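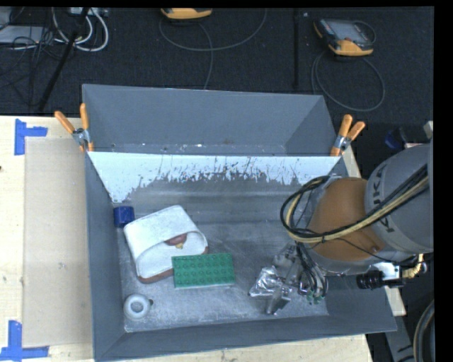 Bin and arm at the picking station, with the clamps on and a few of the practice items in.

Willell Robotics Club: bench check before a picking session

Please go through this with a pencil before the arm is powered, even if you were the last one out yesterday and are quite sure you left everything lovely. Comments are from Liesl Hofstetter, who looks after the bench this term.

1. Spring clamps on both corners of the bin, jaws fully down.
OK. Give each one a gentle tug as well. I know the bin feels heavy enough to stay put, but a firm push from the gripper will shift it, and then all your taught positions are out and you'll be cross.

2. Blue tape marks on the tan sheet still stuck down.
OK for now. If a corner lifts, replace the whole piece, and do tell Brunner team, as they measure from it.

3. Cable bundle on the arm tied and free to move through the whole reach.
OK, with a note. Jog slowly to the far left and watch the loop as you go. I'd like one more tie before the Vandberg heat in May.

4. Gripper fingers tight, air hoses not pinched.
Two screws nipped up. Thank you to whoever left the right key out for me!

5. Handheld controllers: emergency stop tested on each.
Done, both fine. Please coil the cables when you finish and hang the controllers up, because the carpet is where feet go.

6. Practice items fit to use, nothing sharp or leaking.
OK. The sandal and the green brick plate can stay in the set. Shiny packets do get tired, so swap them once they split (spares are in the Clernex box, 11 left).

7. Speed limit set for students.
Found at 74 per cent, which is far too brisk with people learning. Put back to the club setting. Do ask me if you need it faster, I don't bite.

8. Everyone behind the line, one person on the stop.
To be ticked at the start of each run, please.

Next full check: after 3 more sessions, or sooner if anything gets a knock.

Checked by: L. Hofstetter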